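One clear box for the small things

November 23, 2024
by Shoaib Butt

Since August I am trying to keep fewer things on the table where I work, and I want to write down what has stayed.
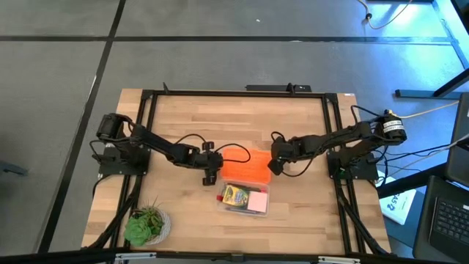 My first mistake was to buy the boxes before I knew what goes in them. I ordered 4 of the same size from a shop in Utlow, all of them grey, and after two weeks I did not remember which one had the pens. I opened every box each time. My friend Kiyoshi Sakamoto told me to use a clear one, and he was right, although it took me a month to admit it.

So the crayons, the pink sticky notes and the pens now live together in a clear plastic box with a lid. I know that crayons are a strange thing for a grown man, but I like them for marking a plan on big paper. The colours are soft and I don't press so hard as with a marker.

The orange one I keep for its colour only. On light wood you find it at once, even when you are tired.

I also allowed myself one plant, a succulent in a white pot with a woven look. My sister says I will give it too much water, so I wrote the dates on a paper inside the cupboard. The pot stays in the corner, where my elbow does not go.

What I did not solve is the paper. I had a pack of 500 sheets and I think 80 of them are already lists. If somebody has a good way to keep lists in one place, please write me. I have tried a folder and I did not open it again.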